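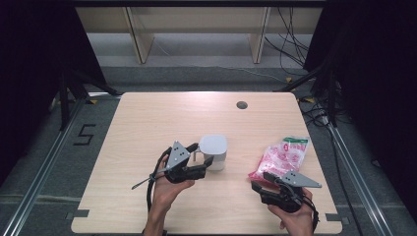
Trevaskis Grandent live album, double vinyl

2018-12-11

I've been putting off writing this one up, mostly because I kept flipping the thing over and playing it again instead. If you've followed Trevaskis for any length of time you know the studio records only get you halfway there. They're a loud band with a soft middle, and the soft middle never came across on Dornis (I liked Dornis! I just didn't play it much after the first month).

Grandent was recorded over two nights in May at the Filbridge, a room I've been to more often than my bank account would like. It's an old dance hall with a low balcony and a bar that's way too close to the stage. You can hear the bar on side one. I thought that would bug me and by the second listen I was kind of waiting for it.

The set runs long, nine songs across four sides, so a couple of them get really stretched out. The opener takes its sweet time. The drums come in late, the bass comes in later, and then the guitars hit all at once and the crowd goes nuts. I had it up loud enough that my downstairs neighbor texted me, and we're usually pretty good about that stuff.

Side three is where I'd start if you're borrowing a friend's copy. The vocals are rough in spots, with a crack in the big chorus that they could have fixed and left in, and the quiet song after it is the best thing they've put out. Just voice and one guitar for the first 3 minutes. People sing along, badly, and somebody whistles in the wrong place.

Now the gripes. The mix is muddy whenever the keyboards are going, and side two suffers most. There's a fade between the last 2 songs on that side that makes no sense on a live record, let the people clap! My copy also had a slight warp, though it plays fine. The sleeve is thin cardboard, and the liner notes are printed in dark gray on black, so good luck.

Mine is number 376 of the first pressing, on the smoky colored vinyl. The plain black one is cheaper and I'm told it sounds the same. If you only want one Trevaskis record I'd get this over Dornis, easy. If you hate crowd noise, stick with the studio stuff and maybe stream side three.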